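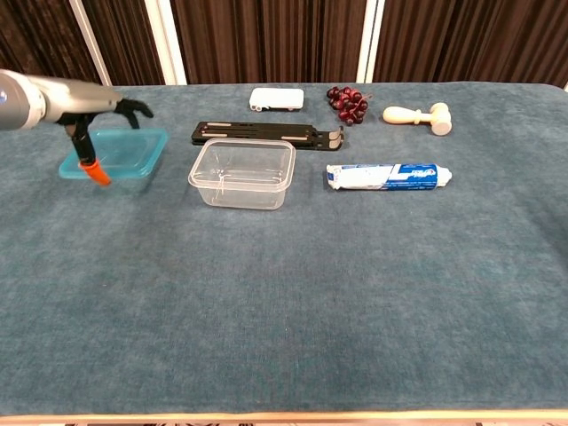
The music trade has come to treat the guest verse as a matter of routine. A single is finished, a name with a larger following is attached, and the announcement is written before anyone has asked what the second voice adds to the song. It is the position of this column that the practice, in its present form, serves neither artist well.

Consider Monon, whose early recordings were made with a two-person rhythm section and no outside vocalist at all. Those songs found their audience slowly. The Skiltham label then paired the singer with Demissie for a dance single, and the result was pleasant, well produced and hard to remember. Demissie's part lasts 15 seconds. It could be removed without disturbing the arrangement, and on the radio edit it was.

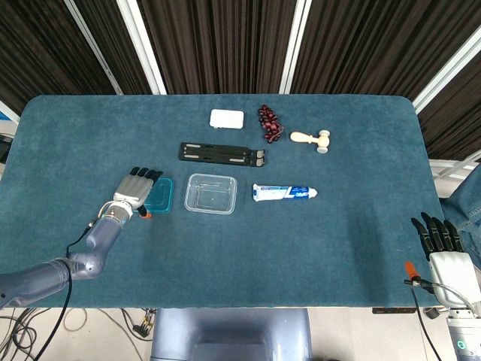

A better model exists. When the producer Lalit Jaiswal recorded the Prekden sessions, both singers were present from the first day and shared the writing. One can hear it in the second chorus, where the lines overlap and neither voice gives way - a small thing, but it could not have been assembled from files sent by e-mail.

Labels will answer that such sessions are expensive and that touring calendars rarely agree. Both points are fair. A smaller number of collaborations, properly funded, would still leave listeners with more to return to than a release schedule filled with borrowed names. Skiltham has another pairing planned for September, and it should give the two artists a room and a week to work in before it prints the cover.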